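Can a robot take out the recycling yet?

I've been promising my sister-in-law an answer to this since May, when she asked me over a sink full of dishes why we can land things on Mars and still have to sort our own trash. Fair question! I went off to read up on it, and (as usual) I came back much later than planned with far too many browser tabs.

What I keep running into is sorting. Picking a thing up, working out what it is, and putting it where it belongs. Doesn't that sound like the easiest chore in the house?
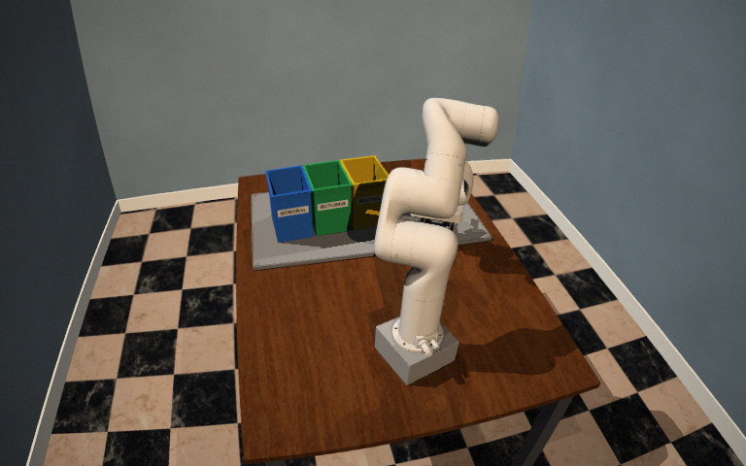
My first real job was in the back room at Groson, where we sorted customer returns all day long, and I can tell you the bins were never the hard part. The hard part was the thing in your hand. Is it broken? Is it missing its cord? Did somebody send back the wrong item altogether? You'd turn it over twice and just know, and I couldn't have told you how.

A lot of this gets practiced in simulation first, which makes good sense to me, because you can drop something 3566 times and never have to sweep up.

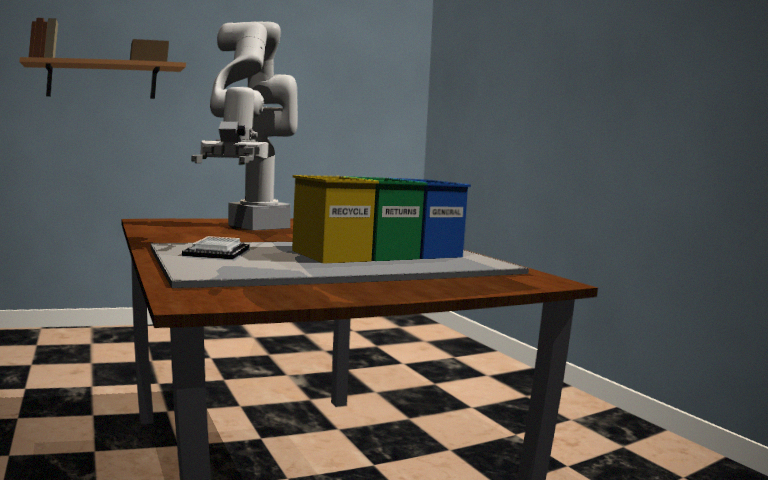
Flat things worry me most. Try picking a thin paperback up off a counter with two fingers and no fingernails, and you'll see what I mean (I did, and it took me an embarrassing while). Now do it with a greasy takeout lid, in my kitchen, with the dog underfoot.

So my answer, for now, is a hopeful "not in our house." A tidy work table with the same bins every day, I could believe that fairly soon. The drawer by my stove is going to need a few more years.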